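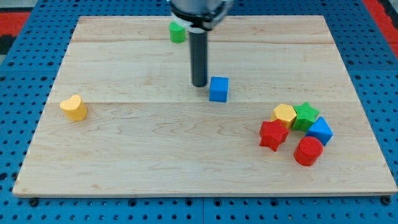
*2 min read*

I went to the regional assembly's budget hearing in Mornton last night, mostly to hear what Trinidad Durán had to say about her first term. She has represented our district since the last election and she chairs nothing, so she doesn't get quoted much.

The first hour was procedure. There were 120 chairs put out and most were taken by people waiting for the item on the Palumbo bus line. When it came up, the assembly voted to keep the line running until March and look at it again then. I would have liked a longer guarantee. My mother uses that bus, and she can't plan much around a date that close.

Durán spoke after the vote. Somebody asked her what she had gotten for our district, and she said an assembly member is supposed to vote for the whole region. Then she listed what she had gotten for our district. It was a fair list: the repaired footbridge in Wolari, longer hours at the clinic, and a change to the small grants rule so that towns with fewer than 300 households can apply without hiring a consultant.

I have written before that I think the grants rule is the best of the three. The old application form ran to 15 pages and asked for an audited statement that most small towns don't have.

Santino Sepúlveda, who sits for Jerkutel, disagreed with her on the money. He said the coastal towns pay in more than they receive and that the petition against the new formula now has 1152 signatures. He read some of the letters out loud. Durán answered that the formula hasn't been applied for a full year yet and she would wait for the numbers. He didn't look satisfied, and they moved on to road salt.

I left before the end, at nearly ten. The draft budget is at the library desk if you want to read it, and written comments go to the clerk's office. I'm sending one about the bus.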